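12/10/20

Cold in the building again. I got in early to have the kitchenette to myself and found the kettle already claimed by two people from packing, who were discussing whether the new shift pattern means they lose the long break or only the good part of it. I said I hadn't heard. I had heard. It's the good part.

The notice about Gravel went up beside the lockers this morning. Gravel is the table-clearing project, named by somebody upstairs at Ovley who must have been looking out of the window at the parking lot. The notice says that from May the breakfast line at the Namance site will be "arm-led," with staff moving into "supportive roles." I read it three times with my coat on. I have been in a supportive role for nine years and was not aware there was another kind.

What it means for me, as far as I can work out, is that I no longer clear tables. I set them, so that the arms can clear them, and then I set them again. My sheet for the week says 70 resets a day. In my old job, if I had put the same cup back on the same table 70 times, somebody would have taken me aside for a quiet word.
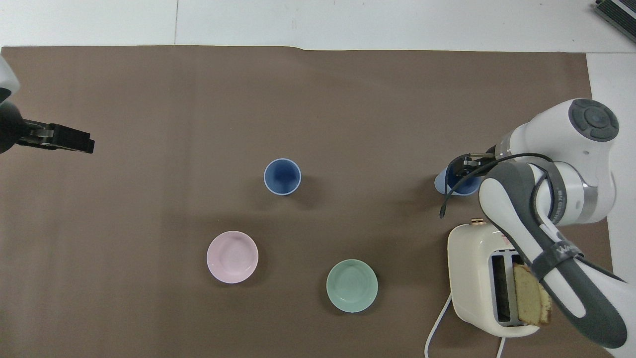 4 min read

Today was the breakfast set: two blue cups, a pink bowl, a green bowl, the cream toaster with a slice standing up in it. I've grown attached to the toaster. It has a little gold knob and a better finish than anything in our own kitchenette, where the toaster does one side only and you have to turn the bread around like a chicken on a spit.

The arm on the right is the one I've started to have opinions about. It gets hold of a cup by the rim, tipped over on its side, the way you'd pick up something a cat had left. I was trained never to touch a rim. There was a laminated card about it over the sink, and a supervisor who would come and stand beside the card. Now the arm goes for the rim and gets a tick in the box, and the card is still up.

The brown paper is my job too. It comes on a roll and wants to go back to being a roll. I smooth it out with my forearm, and I get a ripple along the back, and I smooth that, and it moves. The young technician from Szalai told me the creases are fine, the arms need to get used to creases. I asked whether the arms would also be getting used to the heating. He wrote something down, which worried me a little.

He's all right, the technician. He asked me this afternoon how I know which thing to pick up first when a table's a mess, and I had no answer for him. You pick up the thing that's going to fall. Then you pick up the thing that smells. After that you're tidying. He was so pleased with this that he made me say it again slower, and I spent the rest of the afternoon wondering if I should have asked for money.

The screen by the door says 1,052 this week, with 941 beside it in green. The first is tries and the second is the ones that counted. We never had a screen. If we'd had one I would have liked to see what it made of the Monday after the office party.

I'm trying to be fair. My wrists don't hurt. I used to come home in the evenings and have to open jars with a dish towel and bad language, and tonight I opened the pickles straight off. I also sat down for part of the day, on a chair, with people walking past, and nothing happened to me. The rate is the same until May. After that there's a "review," and I've been through enough of those to know the word isn't there for decoration.

What I miss is the noise. Six of us clearing a full room made a terrible racket and you could talk under it all morning. Next to the arms you can hear yourself swallow. Two of the old crew have gone over to laundry, one has taken the money, and the others are learning to fill in the fault form, which has its own form for when it won't submit.

Bus was late. Ate the pickles standing up. Washed one bowl and one cup, and left the pan until tomorrow. Need to ask about the boots allowance, whether you still get it if you're sitting.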